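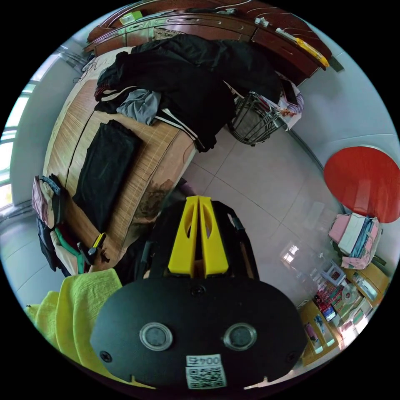 Section 2: Sorting and folding the bed pile

I wrote this part of the Skuritz bedroom guide for people like me, who let the clean clothes land on the bed and stay there until bedtime!

1. Pull the darks together first. Black tops and trousers make one big heap, and it's fine if some of it hangs over the side for now.

2. Put pinks, denim and anything beige in a second pile along the edge of the bed.

3. Leave a flat strip of the sleeping mat clear in the middle. I fold trousers there, lengthwise, so the legs line up with the slats.

Caution: check zippers before you drag anything across a bamboo mat. They catch (ask me how I know).

4. Take the knits to a table. A big black sweater needs room, and I like to spread it out flat and smooth the ribbing with my palms. Pick off any pale fuzz while you're at it.
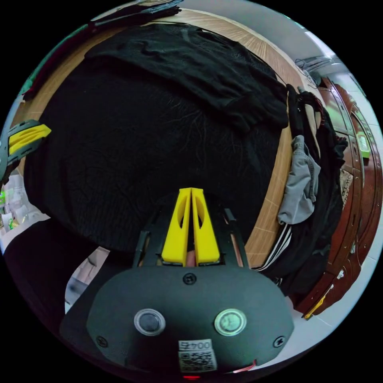

5. Fold the sleeves in, then bring the hem up to the neck. Don't hang heavy knits, they stretch.

Note: my whole pile takes around 19 minutes. Yours may be quicker!

6. Towels go last. Fold them in half twice and set them at the top of the bed until the shelf is free.

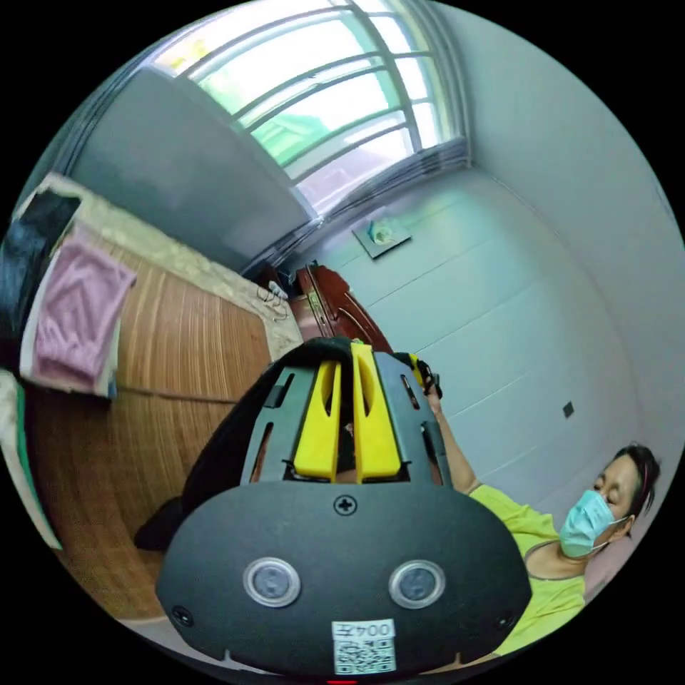

Words: Anisa Entili
Checked by Akinyi Chege, 1 Sep 2023

If you have the Priscombe shelf, go on to Section 7 for spacing. With drawers, stand the folded knits on edge and keep the towels somewhere else.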